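Against the Bow

Every May the gift table comes back, and with it the argument about whether a present has to look like one. I have sat through six of these seasons now, first at a stationery counter and lately on the buying side, and I am less convinced each year. The claim, made by everybody who sells paper, is that wrapping shows care. I think wrapping mostly shows wrapping.

Take the plain black box. It is what people reach for when they want a gift to look expensive without much effort, and I understand why. A black box hides what's inside, forgives fingerprints if the finish is dull enough, and goes with anything. Set one down on a pale surface and the eye goes straight to it. You could hand it over just like that. Hardly anyone does. There has to be something on top, a bit of ribbon or a tag or a paper shape, and usually it has to be a loud color so that the box stops looking like it came with a pair of shoes.
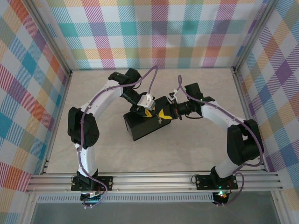
I don't object to the loud color. Yellow on black is about the strongest pairing you can get from two cheap materials, which is why road signs use it. My objection is to the belief that the thing on top does some kind of emotional work. Sturstead, whose catalog lands on my desk whether I ask for it or not, calls its toppers "the first hello." A topper is a piece of folded stock with a sticky patch. It says hello about as much as a stapler does.

And it gets in the way. Anyone who has carried a decorated box across a room knows the routine. You can't stack it. You can't put it in a bag without the topper getting bent, and you can't hold it from above without crushing the one part you spent time on. So the box gets carried flat on two hands, like a cake, by an adult who would otherwise have a hand free for the door. At the store we used to finish a box at the counter and then put a second, larger box around it so the customer could get it home. That is two boxes and a bag for a set of coasters.

The usual answer is that I'm being cold and that people love it. Do they? Watch somebody open a present at a party. The bow comes off first, gets set aside, and ends up under a plate. The tag is read, if there's writing on it, and that part I will defend. A name and one line in actual handwriting beats any amount of curled ribbon. But the line is doing the work there. Write it on the lid with a paint pen and it would do the same work with less glue.

I tried to be fair about this. Last season I bought two boxes of the same kind and put the same gift in each, a jar of the Mendonça quince paste that I give to people I don't know well. One got the full treatment. The other got a strip of masking tape with a name on it. They went to neighbors on the same landing, and the thanks I got were word for word the same. I know that proves very little. It's still more testing than the ribbon industry has ever shown me.
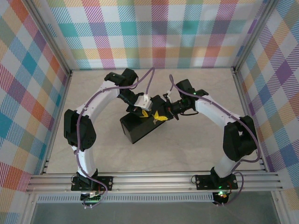 Undorside Paper & Packing Desk
Opinion pages, written by members of the desk. Views are our own.

What about paper tags cut into shapes, the butterflies and bows and little wings? These are the current fashion and I have been asked to like them. They have one real advantage over ribbon: they lie fairly flat and they don't unravel. A paper bow can be cut from an offcut in a minute by a child, and if the child did it, keep it, frame it, I have no quarrel with you at all. My quarrel is with the ones that come in a plastic sleeve, three to a pack, at a price that would buy you a decent card and the stamp to mail it.

They also don't stick. Dendent sells an adhesive dot made for the purpose, and on bare cardboard it holds fine. On a box with a smooth coating I wouldn't trust it past the front steps. People then press harder, which dents the lid, or add clear tape, which shows. If you must put a paper shape on a box, use a dab of ordinary glue stick and leave a book on it while you go do something else. 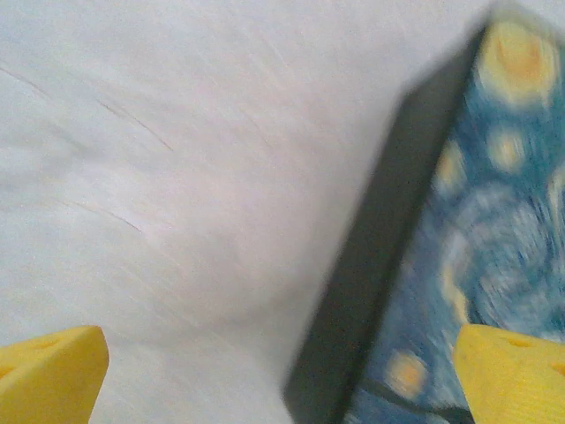

Then there is patterned paper, which I like more than I expected to when I started this job. A good swirl in two colors does something a bow can't. It covers every side, it hides bad corners, and there is nothing on top to squash. Blue and yellow together look cheerful without looking like a particular holiday, so the end of the roll can be used in any month. If you put a gun to my head and made me decorate a gift, that's what I'd pick, and I would leave it at that, with the seam underneath and no topper of any kind.

Most people won't leave it at that. They'll wrap the box in a busy print and then tie a bow over the print, so that neither can be seen properly. I've done it myself, when a customer was watching and seemed to expect a flourish.

I've been told that all this is a lot of thought to give to something that goes in the recycling. Fair enough, though a good part of it doesn't go in the recycling. Anything with foil or glitter goes in the trash in our building, and so does the ribbon. What's left at the end of a birthday is a good sturdy box, and the box is what people hang on to. I have one at home that has come back to me over the years from the same cousin, with something different in it each time. The yellow tag that was on it the first year lasted until somebody put it on a shelf under a dictionary. The box now holds batteries.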